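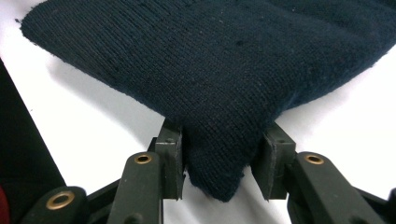

Open day at Skemia

15 Dec 2018

I took the morning off to go to the open day at Skemia, the automation company out past the rail yard. I have driven by their building for years and never knew what went on inside. My neighbor Dezső Kocsis works there and had left a flyer in my mailbox, so I signed up for the early group. It was free. You had to give your name and shoe size, the shoe size being for the safety toes they hand out in the machine hall.

The drive took longer than it should have. They are digging up the road by the bridge and the detour sends you all the way through Kinditz. I got there with a few minutes to spare and parked on the grass, as the sign said to.

The tour was supposed to last 90 minutes. We started in the lobby with coffee and a short talk on the history of the company. They began by fixing conveyor motors for the Juhász bakery, then built a machine that stacked bread trays, then started selling that machine to other people. The bakery still has the first one. There was a photo of it on the wall, and one man in our group said he used to work next to it and that it was very loud.

After that came the machine hall. If you have never seen an industrial robot up close, the thing you notice is how fast it stops. The big arm they had running was picking boxes off one belt and putting them on another. It swings over at full speed and then is just still, with no wobble, and then off again. Our guide said this one does 30 boxes a minute when it has to. She let a girl from the group press the stop button on the fence, and then it took a while to get everything going again, because each gate has to be reset in order.

I asked what happens when a box comes down the belt crushed. She said a sensor checks the height and anything out of range gets pushed off to the side for a person to look at. There was a cart with several of those on it.

The second half was upstairs, in what they call the teaching room. This was the part I liked best, and I had not expected to. The talk up there was about cloth. A box has the same shape every time. A sweater doesn't. Put it down twice and you get two different sweaters as far as a machine is concerned. Skemia has a customer, Hoduris, that cleans and rents out work clothes, and they would like to have a robot do some of the sorting and folding. At the moment it is all done by people standing at long tables.

The way they are going about it is that a person does the job first, many times over, using a gripper held in the hands. The recordings are then used to train the software. I had pictured somebody typing in a list of steps. Dezső said they tried something closer to that in the beginning and it worked for towels, if the towels were flat, and for hardly anything else.

Cloth demonstrations are slow to watch. Everything is set up at a table with a frame around it, and people stand back behind a line. The work we saw was small stuff: get hold of the cloth, lift it, put it down. In the picture there is black cloth hanging from the jaws, and you can see it takes both hands to hold the gripper, one on the rear body and the other under the round front part. I had assumed it would be a one-handed thing, like the grabber I use for getting leaves out of the gutter. 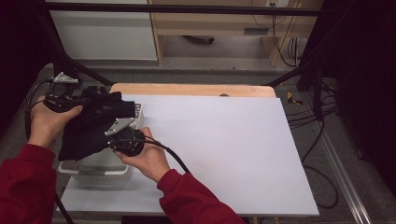
Picking up one layer is the hard part, according to Dezső. If you pinch too deep you get two layers, or you get the cloth and bump the table. If you pinch too shallow it slides out. People do this without thinking because they can feel it in their fingertips. With a tool in between, you lose most of that and have to go by eye. The white board under the work helps with that, I would think, at least with a cloth as dark as the one in the jaws there. There is also a shallow plastic bin on the board, and a cable running from the gripper down onto it, so you have to watch what you drag across what.

Visitors got a turn with a practice gripper and a stack of dish towels. I went third. On my first try I picked up nothing. On my second I picked up the towel and the one under it. By the fifth or sixth I could get a single towel by the corner if I came in low and from the side. My wrists were tired by then. The retired seamstress in our group got it right away, every time, and the staff asked her how she was doing it. She said she was looking for the edge and not the corner.

Somebody asked how many demonstrations you need before the robot can do it alone. The answer was that it depends on the job, and that they had made 123 of one particular lift before it was any good. Somebody else asked about jobs. Dezső took that one. He said Hoduris has trouble filling the evening shift and that the robot is meant for that, and he did not want to promise anything beyond it. I thought that was a fair answer. The woman who asked did not look so sure.

We did not see a robot fold anything by itself. They have a short video of it and they showed us that at the end. It took nearly 60 seconds to fold one shirt, and one sleeve was sticking out.

A few practical notes if you want to go. There is another open day in January and the flyer says to sign up by phone. Wear closed shoes, since the toe covers don't fit over sandals or boots with a thick sole. The teaching room is up a flight of stairs, but there is an elevator at the back if you ask at the desk. No food past the lobby. The coffee is fine. Take the north exit when you leave so you miss the bridge work.

I was home before lunch. There was a basket of laundry on the dryer and I folded it, and I paid more attention to how I picked things up than I ever have before. I use my thumb and the side of my first finger, mostly. Dezső says he wants to hear about it.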